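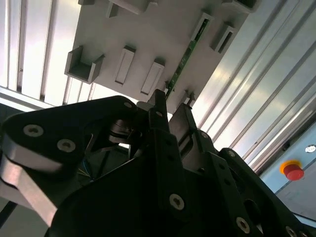
Was gehört in das Budget einer Zelle, in der Speichermodule gesteckt werden? Neben dem Arm und dem Greifer gehören die Halterungen, die Ersatzfinger, die Verkabelung, die Sicherheitstechnik und ein Vorrat an Bauteilen hinein, die im Probebetrieb verschlissen werden dürfen.

**Abbildung 3:** Arbeiten in der Zelle. Oben: Greifer vor der hellgrauen Aufnahmeplatte mit ihren Haltern und einer schmalen grünen Leiterplatte. Weiter unten im Abschnitt: Greifer an den Speichersteckplätzen einer Hauptplatine.

### 4.2 Beschaffung und Kostenplanung

Wer zum ersten Mal eine solche Anlage plant, beginnt verständlicherweise mit dem Arm, denn er ist der größte einzelne Posten und derjenige, über den sich am schönsten streiten lässt. Auch wir haben im Projekt Praseo so angefangen und viele freundliche Stunden mit Datenblättern zugebracht, bevor Yolanda Fitzsimmons den Vorschlag machte, die Rechnung vom Werkstück her aufzubauen. Dieser Weg hat sich für uns bewährt, und wir möchten ihn deshalb etwas ausführlicher beschreiben, als es in einer Arbeit dieser Art vielleicht üblich ist.

Am Anfang steht die Frage, welche Teile gegriffen werden sollen und wie sie bereitliegen. Lange, flache Leiterplatten verlangen schmale Finger und Halter, die das Teil in einer wiederholbaren Lage anbieten (vgl. Abbildung 3, oben). Für die Aufnahmeplatte samt Haltern erhielten wir von Dralham ein Angebot über 2.000 Euro, von Quintanilla eines über 3.225 Euro. Der Unterschied erklärt sich zum größten Teil dadurch, dass im teureren Angebot zwei Änderungsschleifen enthalten waren. Wir haben uns nach längerem Abwägen für das teurere entschieden und beide Schleifen gebraucht.

Für die Greiferfinger setzten wir weitere 1.000 Euro an, verteilt auf drei Sätze. Das mag großzügig klingen, doch die Lieferzeit bei Jakix betrug im Mai mehrere Wochen, und ein stillstehender Versuchsaufbau kostet auch dann Geld, wenn ihn gerade niemand bedient — Miete und Personal laufen schließlich weiter.

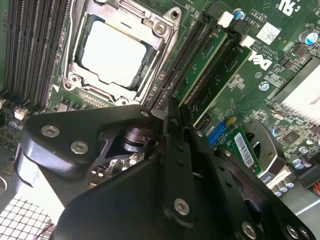

Wie viele Hauptplatinen sollte man für die Erprobung einplanen? Wir empfehlen drei baugleiche Platinen, von denen eine von Beginn an als Verschleißteil gilt und eine weitere bis zur Abnahme unberührt im Schrank bleibt.

Bei den Platinen selbst lohnt sich gebrauchte Ware. Wichtig ist uns dabei weniger der Preis als die Verfügbarkeit in gleicher Ausführung, da schon eine andere Anordnung der Rastnasen an den Speichersteckplätzen oder ein näher sitzender Kühlkörper die Anfahrwege verändert und damit Einrichtzeit kostet. Duván Alvarado hat für jede Variante, die wir in Betracht zogen, den freien Raum rund um die Steckplätze ausgemessen und die Werte neben den Einkaufspreis geschrieben. Diese schlichte Tabelle war am Ende das meistgenutzte Dokument der ganzen Planung, und wir können sie jeder Gruppe ans Herz legen, die vor einer ähnlichen Anschaffung steht.

Die Einrichtzeit wird in Investitionsanträgen gern unter den Personalkosten geführt und dort leicht übersehen. Wir haben sie als eigenen Posten neben die Hardware gestellt, sodass beim Vergleich der Angebote sichtbar blieb, welche Halterung zwar günstig, im Einrichten aber mühsam sein würde. Offen ist noch die Behandlung der Wartung — ein Vertrag lag bei Abschluss der Planung nicht vor, und der Posten wird deshalb in Abschnitt 4.3 gesondert geführt.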